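Counting the blessing on an online order

A question came up after my last post on reciting blessings by rote, and it deserves a longer answer than I gave in the comments. The question was whether a congregant who follows the service on a delayed stream can answer Amen to a blessing that was said 30 seconds earlier.

Our congregation in Brundon began streaming through a service called Droto. The delay is fixed by the settings, and ours was 30 seconds until October, when it was shortened. For most of the service this makes no practical difference. For a response it matters, as a response is tied to the thing it answers.

The sources deal with something close to this. The Talmud describes the great synagogue of Alexandria, which was so large that people at the back could not hear the reader. A flag was waved when it was time to answer, and they answered. The later discussion asks how this was allowed, given the rule against an "orphaned" Amen, one said without hearing the blessing. One common answer is that the people knew which blessing was being said, even if they did not hear it. Another limits the permission to blessings the listener is not personally required to hear.

Two points follow for the stream.

First, the people in Alexandria were slow to hear but not slow to answer. The flag went up when the blessing ended. A viewer on a delay has the reverse problem. The words are clear, and the moment has passed. Knowing which blessing it is does not repair the gap.

Second, hearing through a speaker is its own dispute. Many authorities hold that amplified sound is not the voice of the reader for the purpose of fulfilling an obligation. Some of them still allow an Amen over a live telephone line. I have not found one who discusses a recorded interval directly, although I have only read what I own and the 352 pages of photocopies I brought home from the Thambiah reading room.

My own practice, when I am home sick, is to say the prayers from the book at my own pace and leave the stream on low. I do not answer. I know people who do, and I would not correct them. Anyone who needs a ruling should ask their own rabbi.
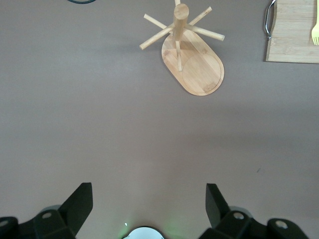 Bamboo mug tree, tabletop.

A reader also asked whether psalms are affected. They are not. Psalm 95 can be said along with a delayed reader, an early reader or no reader. The problem is limited to responses.

I will take up the Kedushah separately, as it needs a quorum and the rules are stricter.

Recent posts
Skipping ahead when you arrive late
Notes on the Zevon prayer book, second printing
Whispered and silent are different words
Standing, sitting and the unclear cases
When the reader makes a mistake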